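The Gillies Road Flat

1. The Keys

Hamish Strachan got the keys to the flat from a woman at the bakery, who had them in a flour tin. His brother-in-law had rented the place for 12 years and left for Vunddale without telling the family. The rent was paid through December.

He went up and opened the windows. There were bills on the floor, most of them from Fotel, and a note on the fridge that said to water nothing.

He sat on the bed and called his sister. She asked if there was anything of the baby's still there. He said he would look.
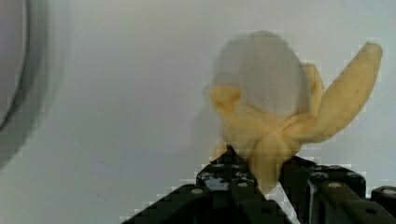

2. The Neighbor

Ruairí Sheehan lived across the hall and knocked at six. He said he was owed 200 dollars for a boiler part.

"Did he say where he was going?" Hamish asked.

"He said Zundeck. Then he said Vunddale. I think he changed his mind on the stairs."

Hamish had 80 in his wallet and gave him that. Sheehan counted it and handed back a twenty – for the bus, he said.

They stood in the doorway a while. Downstairs the bakery was pulling its shutter down. Hamish asked how long the drive was, and Sheehan went to get his coat.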